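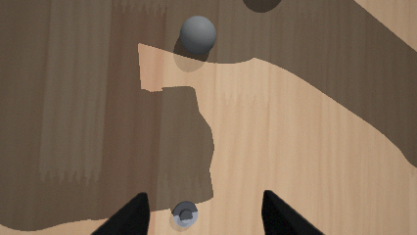

Gearóid Duggan reckons the first fortnight is the worst, and that if you're still watching every single pick after that you've set the thing up wrong. He's been on the Garnow line longer than I have, so I've built this section around his advice (and a few grumbles of my own).

Section 4: Your first shift with the Zeng cell

I used to sort pegs by hand, all shift, and my wrists knew about it. Now I look after the cell that does it, and so will you. It's a different sort of tired, more in the head than the arms, so go easy on yourself!

4.1 Rehearse on screen first

1. Log in to Gustura with your own name. Please don't use mine – the training record follows the login.

2. Open the practice bench and choose the peg task. You get a wooden top, the peg and the two black fingers of the gripper.

3. Set the speed to 15 per cent and leave it there for now.

4. Bring the fingers down either side of the peg, then stop. Check there's a gap on both sides before you close them.

5. Close, lift, put it back, open. Do that until it's boring.

6. Change the lighting and go again. Shadows on the practice bench can be very dark and jagged, and it's easy to take the edge of one for the edge of a part. Go by the peg.

Note: the run counter never resets. Mine says 1,892 and I still fluff one now and then, so don't let anybody tease you about yours.

4.2 Moving to the real cell

7. Ask the shift lead to switch your badge over to Skorkmont, our name for the cell by the loading door.

8. Walk round it with the guard shut. Find both stop buttons and press each one, then reset.

9. Load a tray of 100 pegs and start at the same slow speed you practised with.

10. Stay for the whole tray. After that you can do your paperwork at the side desk, where the amber light is in view.

CAUTION: Never reach in to straighten a peg while the amber light is on. Old hands are the worst for this. We spent years nudging parts with a fingertip and the habit is still there – press stop, wait for the light to go out, then open the guard.

4.3 Breaks and handover

You still get your breaks. The cell can wait, so pause it and go. At handover, write down the stops you had and what you think caused them, even if it's only a guess. The morning crew do read it.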